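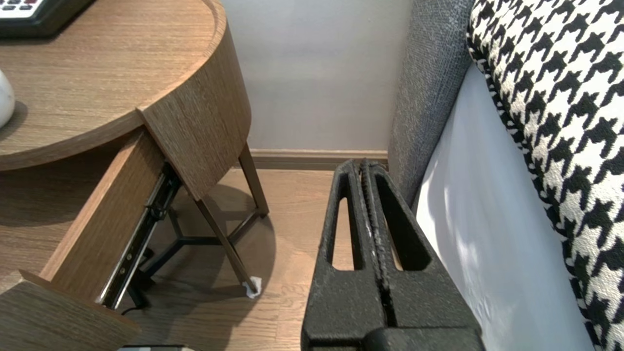

The Endton hotel in Padomport has 28 rooms, four housekeepers and, as of this summer, one robot arm. The arm does nightstands. It is learning to, anyway.

Management at Skemside, which owns the place, promised the machine would take over the dull parts. The housekeepers asked which parts those were and got a brochure.
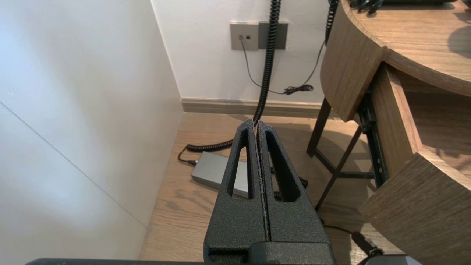
The corner by the nightstand, with cords.

What has changed so far is mostly the order of the day. Rooms on the arm's list get done last, and someone has to stay within earshot - a new duty that pays the same as the old ones. The upside is fewer hours spent bending, and two of the crew say their knees have noticed.

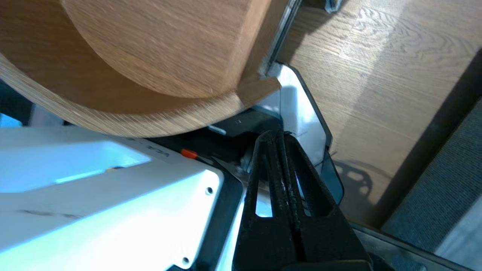
Gripper above the floor, sun on the boards.

The trial ends in August. The housekeepers have asked for it to learn bathrooms next.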